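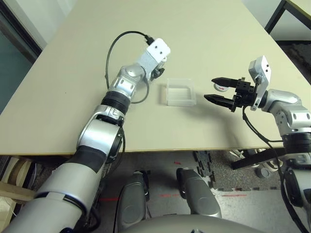 Small parts, clear boxes, beige table - how do you all do it??

Posted in: Workroom & Storage

kettle_and_twine
ok so long story. Moved everything into the back room in November and finally have a proper table, big beige top, love it. Problem is the small clear plastic boxes. I have 168 of them (yes I counted, had to, for the shelf order) and every time I put one down on that table I lose it. Clear on beige. You reach for something else, knock it, buttons all over the carpet tile.

Anybody have a system? Tray? Mat? Different boxes? I do NOT want to repaint the table.

dorsetmoth
Dark mat. Done. Next question

Pillgate_Pete
what's in them? makes a difference. beads you want a lip on the mat, buttons you can get away with felt

kettle_and_twine
buttons mostly, some snaps, the little round lids off the sample pots. over 1000 buttons in the last lot alone and they are all going in by color. One box out at a time, fill, lid on, back on the shelf. Thats the theory

Pillgate_Pete
felt then. get the stiff kind. the soft stuff bunches up and then your box sits crooked and over it goes

hannelore_b
I'm going to disagree with the mat people. I had a black mat for two years and all it did was move the problem, dark buttons vanish on it. Navy, brown, charcoal, gone. Pale table is fine for sorting. It's the BOX you need to see, so mark the box. Strip of washi round the rim. Takes a minute

dorsetmoth
a minute times 168

hannelore_b
So do ten a night in front of the tv. I did 3000 labels for the Gisunham sale that way and lived

kettle_and_twine
lol ok. Washi peels though? had it on jars and it was curling by spring

hannelore_b
Cheap washi peels. Paint pen doesn't. One line along the top edge, let it dry overnight, leave it alone

Lilla Juhász
Paint pen came off mine with rubbing, depends on the plastic I think. The Staratlow ones are kind of waxy and nothing sticks, the Nyitrai ones take ink fine. Try 2 before you do the whole lot.

Also where is the box sitting when you fill it? If its at the front edge you'll catch it with your sleeve everytime. Mine goes well back, middle of the table, and I bring my hands to it. Stuff waiting to go in stays off to one side.

kettle_and_twine
front edge, yep. guilty. I pull it toward me to see in

Lilla Juhász
thats your spill right there

tuckerbolt
do people really do this one box at a time? I line up six or eight open and deal them out like cards. way faster

Pillgate_Pete
faster til you sneeze

tuckerbolt
never lost a box yet. you need a deep table is all. if hers is deep she should use it

hannelore_b
Six open boxes she already can't see? No. One at a time until the edges are marked, then go wild

tuckerbolt
agree to disagree. one at a time with that many boxes I'd be there til Christmas

kettle_and_twine
ok update, tried it Lilla's way this morning, box pushed back from the edge. Better already. Didnt do the pen yet, shop was out of white.
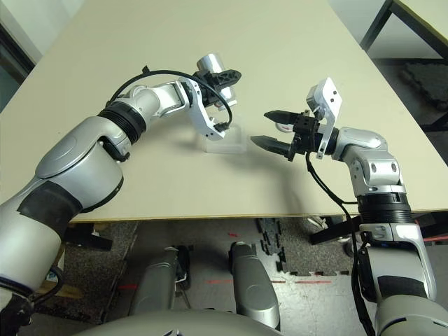
Clear box on the beige top, lost in the shadow again

dorsetmoth
oh wow yeah I had to hunt for that. under the left wrist, right? you get the edges and a bit of shine and thats your lot

kettle_and_twine
yep!! thats it. now imagine it at 9pm

Pillgate_Pete
shadow's doing you no favors either. where's your lamp?

kettle_and_twine
no lamp, just the ceiling light

Pillgate_Pete
well there you go. clamp lamp on the far side of the table, aimed low across the top. clear plastic picks up a bright line on the rims when the light comes in sideways. overhead it just disappears. try that before you spend on felt

hannelore_b
Ok I'll give Pete that one. Lamp AND pen

dorsetmoth
still say mat. light gray, not black, since hannelore has me scared about navy buttons now

hannelore_b
Gray I could live with

tuckerbolt
or skip all of it and get boxes with colored bases? saw some at Pillgate market, blue bottoms clear sides. stack fine with the plain ones

Lilla Juhász
Those are a hair wider, they don't sit right in the narrow drawers. Fine on open shelf. Measure first

kettle_and_twine
mine are open shelf but I'm not rebuying 168 boxes, sorry tucker. maybe just for the snaps

plan: lamp from the bedroom tonight, paint pen on a couple of test boxes, box stays in the middle. if the ink rubs off I'll try a gray mat. Does anyone know if the pen needs the plastic wiped with anything first?

Lilla Juhász
Rubbing alcohol, quick wipe, let it dry. Don't use nail polish remover!! it clouds them

tuckerbolt
ask me how I know

kettle_and_twine
noted. will post the test ones Tuesday if the pen shows up

Pillgate_Pete
lids too, mark the lids same color or you'll be matching them up forever

kettle_and_twine
ugh. ok. lids too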